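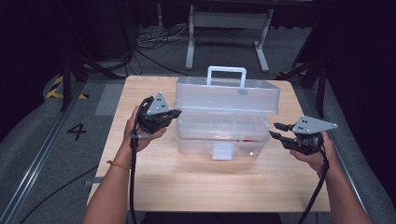
El grupo de trabajo sobre buenas prácticas en la captura de demostraciones con pinzas de mano se reunió el 10 de agosto de 2020 en la sede de Toltbridge, con asistencia de Huet y Prerkden. Se aprobó el acta anterior sin enmiendas. Sobre el apartado 2 del borrador (configuración del puesto), se acordó que las placas de marcadores de ambas pinzas queden orientadas hacia arriba y libres de obstáculos al iniciar cada toma. Los cables deben bajar desde la pinza junto al antebrazo, sin cruzar la zona de trabajo. Prerkden pidió prohibir las pulseras, como la dorada de la muñeca izquierda; Huet lo consideró excesivo. Queda como recomendación.

Apartado 3. Estado de las almohadillas
Huet presentó la revisión de las 1.161 tomas del proyecto Zindico. En 90 de ellas el registro de desgaste estaba en blanco. Se discutió si el deshilachado del borde obliga a sustituir la espuma o basta con anotarlo.

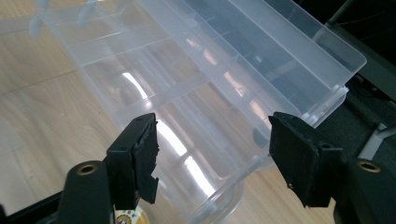
Figura 2. Almohadillas de espuma con bordes irregulares, junto a un organizador transparente de compartimentos.

Se aprueba el texto siguiente: «La almohadilla se inspeccionará al comienzo de cada sesión y se sustituirá, en todo caso, a los 2.000 ciclos de cierre». Toltbridge solicita que conste su reserva sobre el recuento manual de ciclos.

Apartado 4. Objetos transparentes
El borrador exige registrar el tipo de iluminación cuando el objeto produzca reflejos. Prerkden propone añadir el punto de agarre previsto: borde, pared o asa. 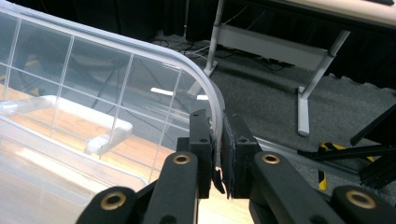
La propuesta se acepta con una modificación: el punto de agarre se declarará antes de la toma y no podrá corregirse después. Las tomas que no lo respeten se conservarán con el código de desviación correspondiente.

Apartado 5. Señalización del suelo
Sin acuerdo. Se aplaza a la reunión de octubre.

Acciones
Huet: completar los registros en blanco o dar de baja las tomas.
Toltbridge: propuesta de contador automático.
Prerkden: redacción revisada del apartado 4.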